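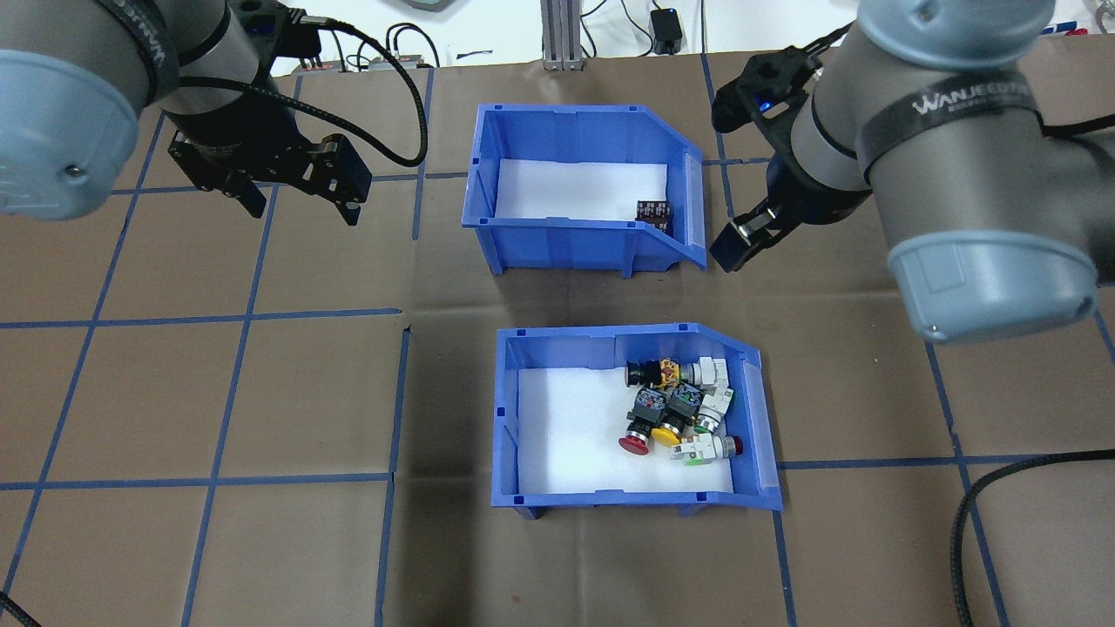
Slide 1. Two blue bins on a taped grid.

Last updated October 9, 2024

Leave slide 1 up while people find chairs. Don't start until the door stops banging.

Opening. Good afternoon. My name is Carter Robichaud and I have moved house for other people for most of my working life, and lately I've been paid to talk about it, which is easier on the knees. The talk is called "Where Did You Put the Scissors," and it's about labeling. If you came for the session on tax, it's across the hall and I'm told it has cookies.

(Wait. Two or three people usually leave.)

The scissors story. Keep it under three minutes this time. Family moving from Fadholm to Rangel, 263 boxes, every one of them taped shut by a man who loved tape. The scissors were in a box. The box was labeled MISC. There were 45 boxes labeled MISC. We opened the first one with a house key, and it contained more tape.

Slide 2. The word MISC on its own, very large. Let it sit there.

MISC is a label you write at eleven at night. It means "I was tired." Same goes for STUFF, OTHER, and my favorite from the Rangel job, VARIOUS (IMPORTANT). Ask the room for their own worst label. If they're shy, offer mine: I once wrote KITCHEN? with the question mark, on a box of my own, and it was shoes.

Slide 3. Who is the label for?

Main point of the first half, so slow down. People label a box for the person packing it, who already knows what's inside. The reader is somebody standing in a strange hallway with forty pounds in their arms and a decision to make in the next four seconds. They need the room first, in big letters, on the side. The contents can go underneath in smaller writing. Nothing goes on the lid, where it will be covered by the next box.

Say "on the side" twice. They'll still write it on the lid.

Slide 4. Numbering.

Numbers are good. Numbers with a list are better. Numbers with a list packed inside box 12 are how I spent most of one March. Mention Vordale: a small firm moving its own archive, 735 cartons, beautifully numbered, one spreadsheet, one laptop, one forgotten password. I have great respect for Vordale. They paid on time.

Print the list. Tape a copy inside a cupboard door at the new place. Give another copy to whoever is the least excited about the move – they will not lose it.

Slide 5. Color coding.

Somebody always asks, so get in first. Color is fine up to five rooms. After that you are holding a sticker up to the window arguing about teal. And tell the movers what the colors mean, out loud, before the truck is open. I've worked a job where the green stickers meant "donate" to the husband and "dining room" to the wife. They have a very nice dining room now, and less of it.

Slide 6. The first-night box.

Kettle, mugs, toilet paper, phone chargers, medicine, one lamp, a screwdriver, scissors. Pause before "scissors." It travels in the car with you. If there's no space in the car, take out a child's bicycle and put the box in.

Slide 7. The Skenetti sheet.

Handout is on the chairs by the door. Named after the street where I first used it, so please stop asking who Skenetti is. One line per box: number, room, three words of contents. If you can't do it in three words, you've packed two boxes' worth into one and somebody's back is going to find out.

Questions. Likely ones:

Cost of hiring packers. Say it depends, then give the 2,000 dollar figure from the last job and watch their faces.

Whether you can leave clothes in the drawers. Yes for a light dresser, no for the one your grandfather built.

What happened to the scissors. Box 258. Don't tell them unless they ask.

Collect the spare handouts on the way out, and the marker.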